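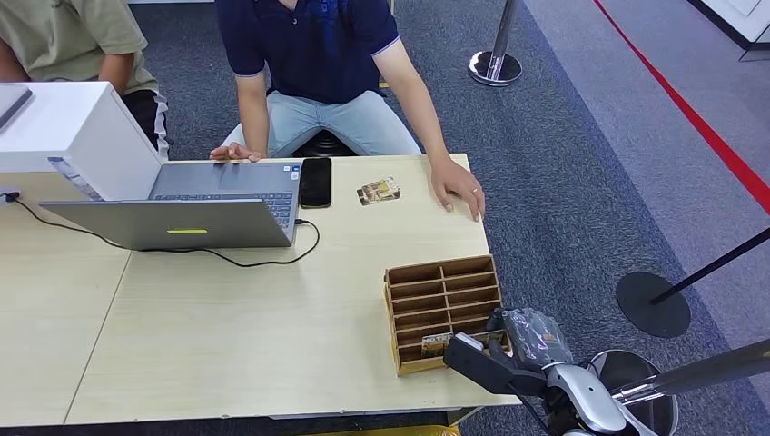 Section 4: Setting up your Sanness shared calendar

Welcome back! By now your Sanness account should be open and you've (hopefully) had a moment to catch your breath, so let's get everybody onto the same calendar.

1. Sign in on a laptop and choose New Calendar. A name can have up to 40 characters, spaces included.

2. Pick your time zone, and do please look twice, as every reminder follows it.

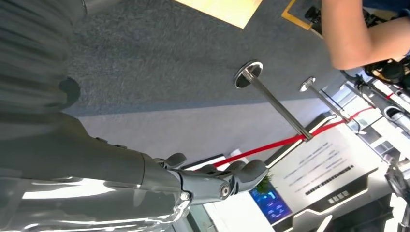

3. Open Sharing and type in your guests' email addresses. One calendar holds up to 200 guests, plenty for most families and clubs!

Note: Invitations stay good for 11 days. After that, just press Send Again.

Caution: Deleting a calendar removes it for all your guests too, so save a copy first.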